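Getting up earlier (the slow way)

May 26, 2026

So I've been at it since October, which is longer than I've stuck to anything apart from tea. I promised a proper update and then kept forgetting, mostly because I now fall asleep on the sofa before I can type anything.

If you're new: I used to get up at the last possible second. Alarm, swear, trousers, bus. I'd eat a cereal bar at the stop and arrive at work in Fusham feeling as if someone had thrown me there. My bus takes 32 minutes and I slept through most of them, chin on chest, and more than once I woke up at the depot. The drivers know me.

The plan was to move the alarm back by 15 minutes and leave it there until it felt normal, then do it again. I'd tried the big heroic version before (five o'clock! running! a notebook!) and lasted two mornings, the second of which I spent lying there staring at the paintwork and hating everyone. 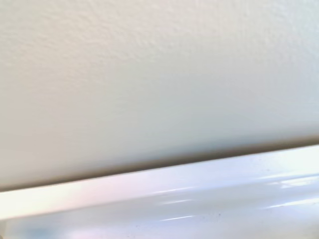 Dardo Figueroa wrote under the last post that the whole thing is pointless unless you go to bed earlier as well, and that all I've done is steal sleep from one end of the night. Fair enough! I did exactly that for the whole first month and I was horrible to live with. I snapped at a man in a queue over a courgette. So yes, bedtime had to shift too, and that was much harder than the alarm, because evenings are when the good telly is and also when my sister rings.

What finally did it was dull. I put the phone charger in the kitchen. I bought a wind-up clock from the market, a horrid green thing with a tick like somebody chopping carrots, and after a week I stopped hearing it. I told my sister to ring before nine and she took it much better than I'd feared, although she does now ring at one minute to.

The other thing was working out where the morning goes. I'd always blamed breakfast, but breakfast is nothing, it's toast. The time went in drifting. I'd stand in the hall wondering about socks. I'd open the fridge and shut it again. And the bathroom, oh dear, I could lose half a day in there, picking things up, reading the backs of them, putting them down again. I've cut right down on what's kept out by the sink and it has helped a bit.
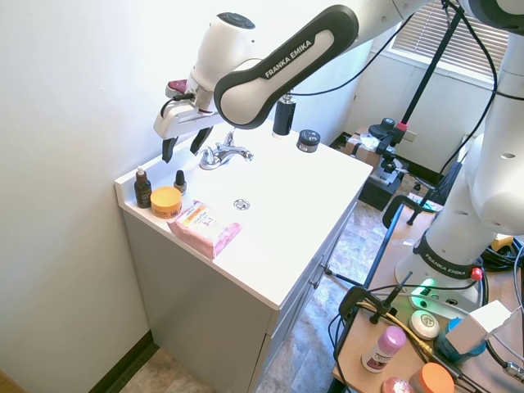 Tap, basin, and the black bottle and little jar at the back.

Winter was rough, I won't pretend otherwise. Getting up in the dark feels like a mistake every single time, and there was a stretch in the cold weather when I slid right back to where I'd begun and didn't mention it on here out of pure shame. Then the mornings got lighter and I got going again, and I've held on since.

What do I do with the extra time? Not a lot, and I love it. I sit at the table with a pot of tea and the crossword from the day before. I've read all of a very long book about lighthouses. Sometimes I walk to the second stop along, past the allotments, and there's a ginger cat on the same wall most days who lets me scratch his ears. None of it would impress anyone. I haven't learnt Italian.

I do still wash my face before anything else, even before the kettle. Cold water, quick towel, done. If I sit down first I've had it.

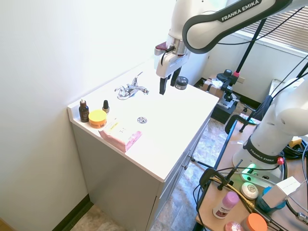

Two lever handles on the tap, and the jar with its silver lid behind.

Weekends are the bit I haven't cracked. Dardo Acuña says to keep the same hour all week and stop making a fuss, and I'm sure that's right, but I like a lie-in and I'm keeping it for now. Monday me can deal with the bill.

Next up, if I can face it, is another quarter of an hour. I'd like to catch the earlier bus, the one with the good heater and the driver who plays the cricket. I'll let you know how I get on, and if anybody has a cure for yawning through meetings at three in the afternoon, please leave it in the comments, because my boss has started yawning back.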